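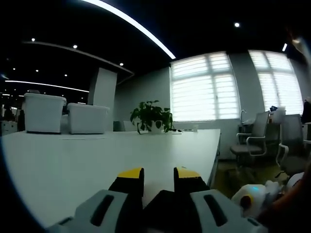
Keeping a Shared Table in Order
Project report, Group 6
Chinyere Bako, Zsolt Szalai, Manikandan Naidu

The meeting room in the Salum building is used by many student groups. Everybody likes it, but everybody also leaves things there. Our task was to propose a simple order for the long white table, and to write down how we came to it.

We had a budget of 900, and we spent only 159 of it. We decided early that we will not buy new furniture. The table and the chairs are good enough, and the sink is near.

First we talked with the people who use the room. We received 70 answers to our short form. The most common complaint was that small things stay on the table after a meeting and the next group does not know where to put them. 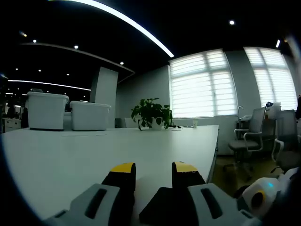 Plostham, Sep 20, 2023
After discussion we chose to keep the two white storage boxes together at one end of the table. Zsolt wanted them under the table, but then people forget them. The plant stays near the far side, in its small white pot. It has grown wide, so Chinyere asked that no papers are placed under the leaves.

Cups were more difficult. A small white cup is easy to overlook on a white table. We agreed that each group carries its cups to the sink before leaving.

We would like to check the room again in December, when more groups have meetings. Our supervisor, Tetteh Wumbei, has the form and all the answers.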